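Haushaltstechnik kompakt – Skript zu Einheit 4: Kleingeräte auf der Arbeitsfläche
Kurs Hauswirtschaft Grundstufe, Jendbridge
Leitung: Samah Amrani, Vertretung: Anas Bouazza
Stand: 27. Juli 2021

Vorab: Mitschrift plus meine Stichpunkte, nicht ganz sauber sortiert. Wer Fehler findet, bitte an Iman Berrada melden, sie pflegt die Datei.

1. Aufstellen

Mikrowelle zuerst. Schwerstes Gerät, bestimmt den Rest. Stabile, ebene Fläche, Tür muss ganz aufgehen. Griffseite beachten: Griff rechts heisst Anschlag links, also links vor der Tür nichts hinstellen, was beim Öffnen umfällt. Lüftungsschlitze frei lassen, Abstände stehen in der Anleitung und sind je nach Modell verschieden.

Toaster daneben, nie unter einem Hängeschrank. Abstand zu allem, was brennt oder schmilzt: Küchenrolle, Tüten, Plastikflaschen, Vorhänge, Stoff an der Wand. Kabel nicht über den Toaster führen.

Getränke auf die andere Seite, Deckel zu. Kleinkram in einen Korb, sonst wandert er über die ganze Platte.

2. Leistung und Steckdosen

Rechenbeispiel aus der Stunde: Mikrowelle Aufnahme 1.150 W, Wasserkocher 1.738 W (krumme Zahl, war Absicht). Beides an einer Steckdosenleiste mit maximal 3.000 W. Zusammen 2.888 W, geht also noch. Toaster dazu: geht nicht mehr. Im Zweifel nacheinander benutzen.

Achtung, typischer Fehler in der Prüfung: Aufnahmeleistung und Mikrowellenleistung verwechselt. Auf dem Typenschild steht meist beides. Für die Steckdose zählt die Aufnahme, für die Garzeit die Mikrowellenleistung. 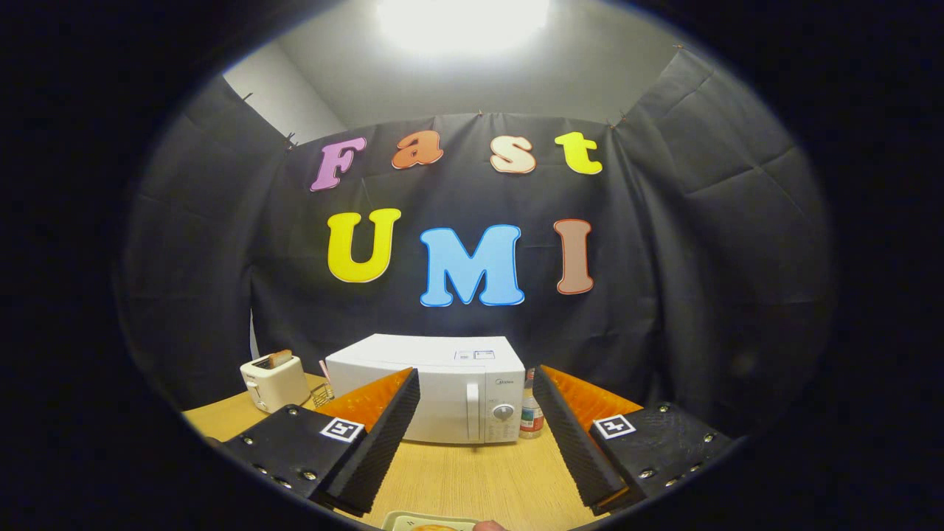
Drehregler: bei vielen mechanischen Zeitschaltern unter zwei Minuten ungenau. Erst weiter aufdrehen, dann zurück auf die gewünschte Zeit. Nach dem Herausnehmen Regler auf null, sonst läuft das Gerät beim nächsten Schliessen leer weiter.

3. Benutzen

Mikrowelle: kein Metall, keine geschlossenen Behälter, Flaschen nur ohne Deckel und nur wenn das Material dafür freigegeben ist. Umrühren nach halber Zeit. Speisen abdecken, aber nicht luftdicht.

Toaster: Scheibe klemmt – erst Stecker ziehen, abkühlen lassen, dann Holzzange. Keine Gabel, kein Messer. Noel Lacson hat gefragt, ob man Brötchen reindrücken darf: nein, Aufsatz nehmen.

4. Reinigen

Mikrowelle innen: Schale Wasser mit Zitrone, Holzlöffel rein, drei Minuten, kurz stehen lassen, auswischen. Drehteller extra spülen. Türdichtung nicht vergesen.
Toaster: Stecker raus, kalt, Krümelschublade leeren. Aussen nur feucht abwischen, nie unter den Hahn.
Arbeitsplatte: Geräte wirklich wegrücken, nicht drumherum wischen. Holzoberflächen gleich nachtrocknen.

Aufgabe bis zur nächsten Einheit

Skizze der eigenen Arbeitsfläche von oben, mit Steckdosen. Leistung aller Geräte eintragen, Summe je Steckdosenleiste ausrechnen. Eine Seite reicht. Abgabe bei Essam Samir, Fach 14.

Einheit 5 dann Kühlschrank und Vorratshaltung, Arbeitsblatt kommt noch.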